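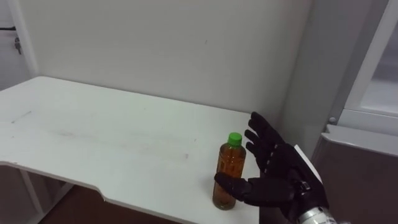
How to Organize a Fan Bus to an Away Game

Posted 18 Oct 2019 in Game Day

These are the steps we use for the Namik away trip every fall. The drive from Lavoie is 207 miles each way, and we come home the same night. If your trip is shorter you can skip the second rest stop and leave later. Everything else should be the same.

Step 1: Pick the game

Look at the schedule as soon as it comes out, usually in July. You want an afternoon kickoff and a stadium that sells group tickets. Stay away from the last two weeks of the season, when kickoff times get moved for television. We got caught by that once and had to change the bus with four days' notice.

Ask your regulars which game they would pay for. People say yes to everything in the summer, so ask for a deposit at the same time. Ours is a quarter of the fare.

Step 2: Book the bus

Call at least three companies and give all of them the same information: pickup address, stadium address, departure time, and the time you expect to be back in your own lot. Our quote from Arkia Coach this year was $2140, with the driver's tip and the stadium parking pass not included. Ask about both. Bus parking at a stadium can cost a lot more than a car space, and it often has to be bought ahead of time.

Also ask:

Is there a restroom on board, and will it be open?
Is alcohol allowed, and is there a cleaning deposit?
How many hours can the driver work before a second driver is needed?
What happens if the game goes to overtime?

Get the answers in the contract. If it was only said on the phone, send an email repeating it and ask them to confirm.

Step 3: Set the fare

Add the bus, tip, parking, and a case or two of water. Divide by the number of seats you are sure you can fill, which is lower than the number of seats on the bus. We leave 10 seats out when we do the math. If those sell too, the money goes back to the riders as pizza on the way home.

Keep game tickets separate from the bus fare. Some riders have their own tickets or want to sit somewhere else. Our group block is in section 128, upper rows, and anyone who wants in pays for it by the ticket deadline. No refunds on tickets after that. Bus seats can be passed to another person up to the night before.

Step 4: Send the rider sheet

One page is enough. Send it a week ahead and again the day before. Put in:

Pickup spot and the time the doors close
Driver's cell number and yours
Bag rules for the stadium, copied from the stadium's own page
Where the bus will be parked
The time it leaves for home

Make the departure time after the game a fixed amount of time from the final whistle. We use 45 minutes. A clock time doesn't work well when the game runs long.

Step 5: Food and drinks

Breakfast is each rider's own business. We stop once at the Skestitz travel plaza on the way out, for 25 minutes, and riders can buy lunch there or wait for the stadium. Coolers go under the bus and stay there until we park. Drinks in the seats need a lid or a screw cap. Bring two rolls of trash bags and hang one at each end of the aisle. Glass is not allowed in the bus lot at Namik, so check the rules where you are going.
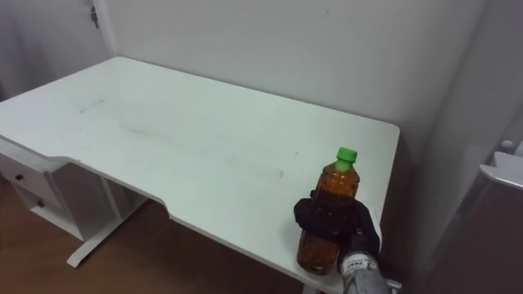 One reader wrote in after last year's version of this page to say that a single food stop was too few for a bus with kids on it, and that her group plans one every 90 minutes. That is reasonable. Add the extra time to your departure and tell the bus company, as it counts toward the driver's hours.

Step 6: Game day

Get to the lot before the bus does. Check names off as people board, and write down anyone riding only one way. Do a second check after the rest stop and a third before leaving the stadium. Have a phone number for each rider on the list.

If someone is missing at departure time, call them, then call the person they sat with. We wait 15 minutes past the posted time. This is on the rider sheet, and riders agree to it when they pay.

Tip the driver in cash when you get back. Walk the aisle before the bus pulls out and check the overhead racks for hats and phones. Email the bus company the next day if you want the same date held for next season.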